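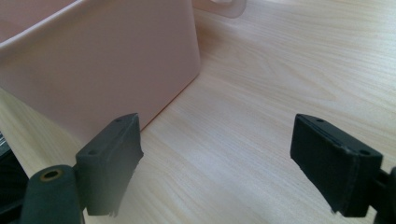

Trurnmont hand gripper kit, worth it for a small lab?
Forum > Tools and end effectors > Reviews

signe_saether
I have bought the hand-held gripper kit from Trurnmont in September and used it for 17 hours until now, so I want to write what I think before I forget. The work is very simple: plastic bins on a table, pick up, move, put down. I paid for the standard set, with black finger pads.

Good: the fingers open wide and they close parallel. The manual is clear, also for me who reads English slowly.
Less good: the lower edge of the pads is already looking rough. I do not know if it is a problem or only ugly. Has anyone changed the pads, and which ones did you take?

Signe Sæther

plankton_dave
Mine look the same along the bottom. I wouldn't worry until the flat inner face starts to go. I get up to 1000 grips from a pair, then I swap them.

oribel
I don't agree with Dave. If the edge frays, small fibres can come into the joint, and then you have play in the fingers. I changed to the Quispe pads after the second week. They are harder and they slip a little on smooth plastic, but they keep their shape.

signe_saether
Thank you both. Slipping would be bad for me, the bins are matt but quite smooth. How much is a little?

oribel
On a full bin I notice it, on an empty one no. I take the bin at the rim and not at the flat side, this helps.

kettle_and_cog
Has the price gone up? I was quoted 85 for one pair of spare pads from Elbridge, postage not included. For that money I would cut my own from sheet. There are only 2 small holes in each.

plankton_dave
Cutting is easy, getting both the same thickness isn't. I tried. The fingers met crooked and I spent an evening with sandpaper.

kettle_and_cog
Fair enough, but a crooked pair of mine still costs less than a straight pair of theirs.

signe_saether
I wrote to the Trurnmont support also. They answered the next morning and said that wear on the edge is normal, but they did not say when one must change. I find this answer a bit thin. For the kit itself I would still say yes, if your objects are light. For heavy things I would look at Plavatach first, it has a stronger spring but my hand was tired very fast when I tried it.

oribel
Please check the joint when you take the pads off, and write if you find fibres there. Dave can then say sorry to me.

plankton_dave
Will do, if she finds any.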